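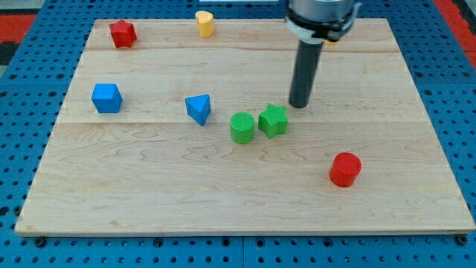 New from Zekuvier: adjustable levelling feet

The Cleltgate warehouse now stocks the Zekuvier levelling foot in zinc-plated and stainless steel. Both finishes come with an M10 stud and a locknut, and the base swivels up to 9 degrees for uneven floors.

The stud is 100 mm long in the standard version. A short version, 47 mm, can be ordered under part number 1117 — allow a few extra days, as it ships from Lelham. Rubber pads are sold separately in grey or black.

Prices for the older fixed foot stay the same until February, while stock lasts. Orders already placed are not affected.

October 15, 2020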